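The Grocery Shelf at Kuvemberg

The toy library in Kuvemberg opens at nine, and by half past the play shop is usually in pieces. Tins go under the bench. The till drawer is on the floor. The vegetables travel farthest, and Siiri Priedītis, who has run the place for four years, finds them in coat pockets and rain boots.

The library keeps 360 pieces of toy food. Families may borrow up to 48 at a time, and most take a bag of mixed produce and bring it back the following month. It is the most requested set in the building, ahead of the trains.

"Parents ask for the trains," Priedītis says. "The children ask for the shop."

The food came in over many years and from many houses, so nothing is to the same scale. A lemon may be bigger than a loaf. Children under five do not seem to mind. Older ones notice, and some of them start sorting by size, which leads to arguments over whether a large strawberry belongs with the melons.

Abimbola Nwankwo brings her two sons every other week. At home in Jutimstead they set up the shop on the stairs, one kind of food to a step. She began by writing price tags for them. Now the older boy writes his own, and he charges 100 for an onion.

"I asked him 100 what, and he said just 100," she says. "I paid it."

Her boys learned several foods as toys before they met them on a plate. The younger one would carry an avocado around all morning – he liked the rough ones – and then refused the real thing when she cut it open. He has since come around to it on toast.

Keeping the collection in order takes more work than lending it. Returned produce is washed in a basin with dish soap, rinsed, and spread on towels in the back room overnight. Anything with a split seam goes in the trash. Milan Coppens does the washing in May and June, when returns are heaviest, and he goes over the bumpy pieces with an old toothbrush. Smooth fruit needs only a cloth.

After that the food is bagged again. The library tried net sacks first, but stems and small leaves caught in the mesh. Cardboard boxes went soft at the corners. Plain plastic bags have lasted better, and a parent can see most of what is inside without tipping it out on the floor. The bags stay on a high shelf and are handed over to adults at the desk.

Each bag gets a few greens, a few fruits and one thing the children may not be able to name.
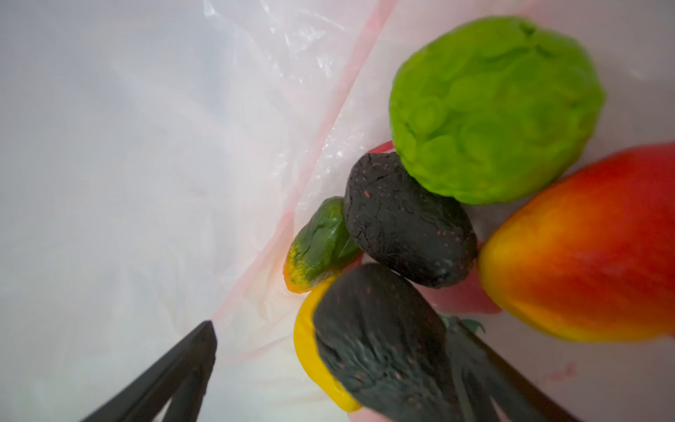

Priedītis would like to add a bakery next. She has the bread already, two drawers of it, and is waiting on a low counter from a nursery school that is replacing its furniture. Until it arrives, the rolls are sold from the windowsill, and the line goes back as far as the puzzles.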